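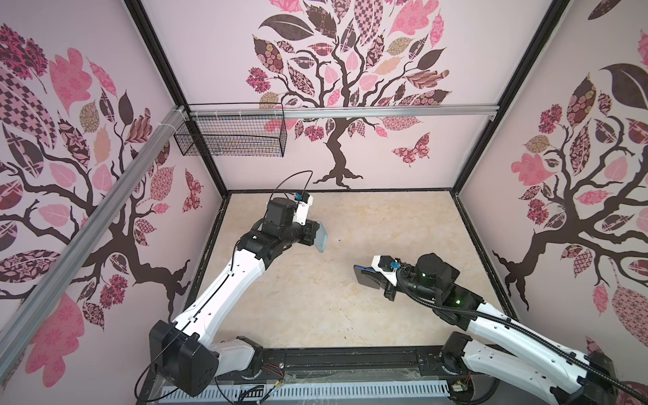
Two arms, two wrist cameras, one very pink forest.

New result from Karlijn Jansen and me, and it's about wallpaper.

1/ We trained the same handover policy twice. One set of demos in a plain grey booth, one in the trees. 1,101 demos in each, same arms, same table.

2/ Then we tested both somewhere neither had seen. 30 trials per policy. The grey one managed 2 handovers. I've had vending machines with better odds.

3/ The tree one managed 30. I made Teun Van Leeuwen rerun the lot, partly from rigour, mostly from spite – I'd bet on grey.

4/ Our best guess: with that much paisley behind the grippers, the wrist cameras learn to ignore the background. Grey teaches them nothing of the sort.

5/ Caveats: one task, one lab, one wallpaper. Wilma Cuypers wants stripes next. Write-up goes on the Toditon page in January, once I've fixed the axis labels.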